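In praise of owning one scarf

4 min read

I have thrown out, given away or lost more scarves than I ever wore. At the worst point I had a drawer that wouldn't shut. Now I own one, and I think most people would be better dressed with one good scarf than with a drawer of cheap ones.

A cheap scarf goes bobbly by February. You stop liking it, so you buy another, and the first goes to the back of the drawer. I paid £60 for mine at a small shop called Gratov and have not bought one in the years after. My sister thinks this is dull. She may be right, but she borrows it. 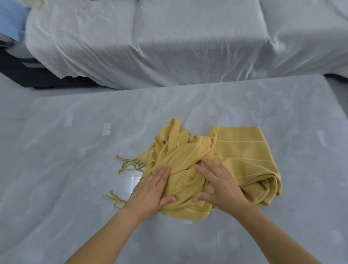
Does one scarf get dirty faster? It gets washed more often, by hand in cool water, and dries flat overnight on a towel.

The usual argument against me is colour. People want a scarf to match each coat. I have two coats and a mustard scarf goes with both. If you have eight coats, the scarf is not your problem.

Shops won't tell you to buy less. They put scarves by the till at £20 because that feels like nothing. Buy three and you have paid for a good one.

Comments

Jolanta Piątek: I agree up to a point, but I lose things on buses. One scarf would last me a week.

Christos Makris: Mine was my father's. Moths got one corner and I still wear it.

Lucienne Bouvier: Cool water and no wringing. You should have mentioned the wringing.

Contact us | © Plerkska | Back to top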